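Main page | Contents | Recent changes | Workplaces | Tools and machines | Search

Brutthorpe Refurbishing Works 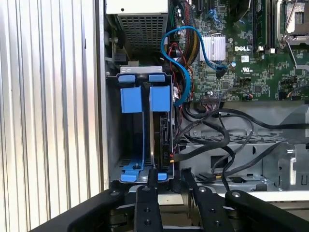 Brutthorpe Refurbishing Works is a computer repair and recycling plant in the town of Brutthorpe, run by the electronics reuse company Appiah. It takes in retired office desktops, tests them, and either sells them on or strips them for parts. The plant is best known for its teardown line, where people and robot arms share the work of emptying computer towers, and for the way the jobs on that line have changed since the arms arrived.

History

The works was opened by Kofi Aryee in a former printing shop and for its first years did everything by hand. Teardown was the job most people wanted to get out of. Workers spent whole shifts bent over open cases, pulling drives, unplugging power leads and reaching past sharp metal edges. Cut knuckles and sore wrists were common, and new hires often left within weeks.

In April, two years before the current line was finished, the plant tried its first arm, bought from the automation supplier Gunik. It was slow and often stopped when it met a loose cable. Raed Qaisi, a bench technician at the time, kept a notebook of every stop and what had set it off, and that notebook became the basis for the way the line is run today. The full line of 11 stations went into service on September 14, 2023.

How the line works

A tower is opened by a person, who takes off the side panel, checks for damage and sends the case to a station. The arm at the station is fitted with a wrist camera, and its operator can watch the close-up view while it works. Hard drives come first. In many office machines the drive sits in a plastic caddy, often in a bright color, and this makes a wonderfully clear target for both camera and operator. Memory and heatsinks follow, then the power supply.

Cables remain the hard part. No two cases are packed quite alike, and a data cable looped across the board can snag on almost anything. When an arm is unsure it pauses and a light comes on. The operator can guide it through by remote control or walk over and free the cable by hand. Each rescue is saved and used in later training, so the skill of an experienced technician is passed along in a very direct way.

The plant handles up to 200 towers on a full day.

Effects on staff

The works employs 57 people, more than it did before the arms came. No one was let go when the line opened, though many jobs changed. Former teardown workers moved into operating, testing and a new repair room, where boards that once went straight to scrap are now fixed.

The change was not easy for everybody. Cosimo Costa, a long-serving technician, argued that watching a screen was more tiring than turning a screwdriver, and he was listened to: operators now trade places with the repair room every 2 hours. Some workers still miss the chatter of the old benches, which were pushed close together. Pay for operators was raised a year after opening, following talks led by Annapurna Iyengar on behalf of the staff.

Training

New operators begin by taking towers apart by hand. Seidu Mensah, who runs the course, has kept this rule because an operator who has felt a stuck connector knows when the arm should stop pulling. Trainees then sit beside a working operator before getting a station of their own. A sister plant at Ikunden sends its own trainees to Brutthorpe for the same course.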